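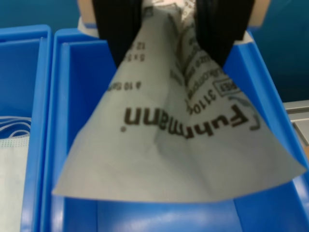 Figure 3. Gripper holding a thin white bag by its gathered top.

4.2 Stated and actual travel times

Most of the route guides we collected give one figure for the drive from Dristby to the park gate at Kollosov, and most of them give the same figure. We doubt that any of the authors timed it. The usual claim is 3 hours for 100 km of road, with no word on the season, the hour of departure or the kind of vehicle. Where a guide does add a note, it is the familiar advice to leave early. Our travel diaries offer little support for that advice. Drivers who set out before sunrise got through Dristby quickly enough and then sat behind the same trucks on the Ghanem grade as everyone else.

The diaries have their own problems. Departure was logged at the hotel door by some travelers and at the bus park by others, and the gap between the two can be large on a market morning. Meal stops were supposed to be entered separately. Many were not, so a long lunch at Ghanem looks the same in the record as a long line at the bridge. We removed the worst cases, but a reader should not put much faith in differences of a few minutes between one group and another.

Even with these limits, the pattern is hard to square with the printed times. Private cars usually needed more than 5 hours. Tourist coaches were slower still, and their passengers reported the delay as one continuous jam, although the logs show several separate holdups with fairly open road between them. Memory seems to run these together. This matters for earlier work that relied on exit surveys alone, where travelers were asked days later how long the trip had taken.

It has been argued that the high point of the road, at 2163 m, explains the delay, and that coaches simply lose time on the climb. We are not convinced. The February diaries cover the same climb with light traffic, and the coaches then kept close to their timetable. The lower section, where the Tidel road joins from the east, looks like a better candidate — it has a single lane in each direction, roadside stalls on both shoulders and no place to pass.

Whether slow travel keeps visitors away from the park is a separate question, and the tourism literature tends to assume the answer. Travelers in our sample complained at length, and most of them said they would make the trip again. Those who turned back at Ghanem, if there were any, did not return a diary.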